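Chapter 7
What the Basket Doesn't Do

Most home organizing advice begins with a container. Buy the container, the argument goes, and order will follow. Students who come to this chapter having read the popular guides will probably believe some version of that claim, and I would ask them to put it aside for the next 40 pages.

Consider the usual case of soft toys on a bed. They end up there in the course of a day, and by evening somebody has to clear them off before anyone can sleep. The standard recommendation, repeated in the Gusico household manual and in nearly every course built on it, is an open basket, set down on the mattress, filled, and carried away. The manual calls this a "single-step tidy." I have my doubts about the word single. Someone has to decide which toys belong in the basket. Someone has to reach the ones that landed on the far side. Then the basket needs a place to go, and in the small bedrooms of the Skisatbridge survey (12 homes, visited in February) that place was very often the floor beside the bed, where it was in the way by morning. 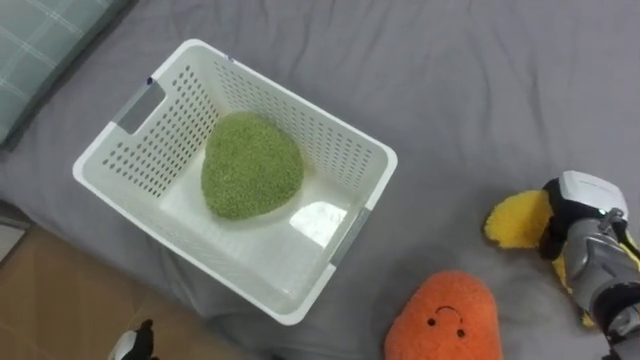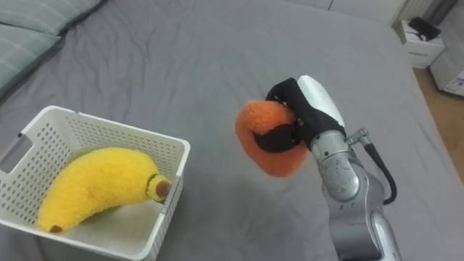
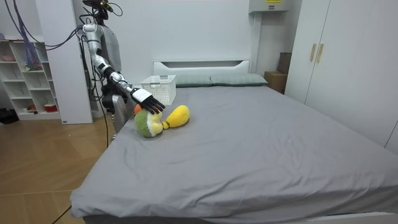

Figures 7.1 to 7.3. Plush toys and a bed with a gray sheet.

The survey is worth a closer look, as it is quoted more often than it is read. Its authors reported that more than 40 percent of evening tidying time went to toys and clothes left on beds, and they credited the basket with cutting that figure. But they timed only the filling. The carrying, the sorting and the next day's emptying were left out, and a method will look quick if you stop the clock halfway through.

There is also the matter of shape. A plush toy doesn't stack. Two of them in a basket will sit wherever they were dropped, and a long one can take up most of the room by itself. The Salgado rule, which asks for one basket per child, takes no account of this. It treats a toy as a unit, as if all toys were the same size, and any parent could tell you otherwise.

None of this means baskets are useless. A light one with handles at both ends is easy to move, and holes in the sides let you check what's in it without digging. My complaint is with the claim that owning one changes how people behave. The evidence for that is thin, and section 7.2 goes through it study by study, beginning with the Breltitero trial, whose results have been stretched a good deal further than its authors intended.

Before reading on, clear one bed at home and time the whole job, up to the point where everything has been put away.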